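Bromidton Community Boards > Home & Garden > Sourdough and Baking

Thread: Proving in the cold months, what's everyone doing?

crustyoldmate
Posted 7:12 am

Right, it's got properly cold in our kitchen and my loaves have gone to bricks again. Same flour, same starter, same everything that worked in summer. I feed at night, mix after brekkie and by tea time it's barely moved. Don't want to run the heater all day for a lump of dough. What are you lot doing?

hullside_baker
Posted 7:40 am

Oven with just the light on! Door shut, dough in the middle, leave it alone. I'm over in Hullside in an old weatherboard with no insulation to speak of and it's the only thing that gets me through to October. Stick a note on the oven door though, I've preheated mine with a plastic tub in it (2 times now, don't tell my husband).

gumnut_jo
Posted 8:05 am

I'm going to disagree with the oven light crowd. Mine gets way too warm and the dough goes sloppy and sour. I just give it longer. Bulk on the bench overnight, shape in the morning, bake at lunch. Cold and slow tastes better anyway, and I'm not chained to the kitchen.

The other thing I changed was what I prove in. I had one of those fancy cane ones from Thiele and it was lovely until it went mouldy in the bottom. Now I use any old basket with a floured tea towel in it.
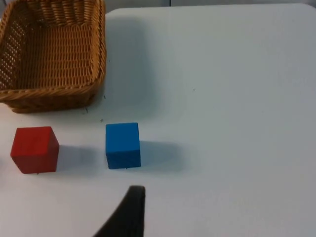 Rice flour on the towel, not plain, and plenty of it. Plain flour just soaks in and then you're peeling your dinner off the cloth. I do 600 grams of flour to a loaf and drop the water a touch in winter so it holds its shape.

crustyoldmate
Posted 8:31 am

Overnight on the bench, really? Mine would still be sitting there at lunch looking at me. How much starter are you putting in?

gumnut_jo
Posted 8:44 am

A good big spoonful, I don't weigh it. Sorry, I know that's no help!

vondov_fan
Posted 9:20 am

You need to weigh it, Jo. That's half of crusty's problem I reckon, everyone goes by feel and then wonders why winter's different. I bought the Vondov proving box and haven't had a dud since. Set the temp, walk away.

hullside_baker
Posted 9:33 am

And how much was the box?

vondov_fan
Posted 9:41 am

More than I told the missus. Still cheaper than chucking out flour every weekend.

crustyoldmate
Posted 6:15 pm

Tried the oven light today and got a decent rise in 5 hours, so cheers Hullside. Bit flat once it was baked but the kids ate it. Will have a go at Jo's overnight one next, and yes, I'll weigh the starter.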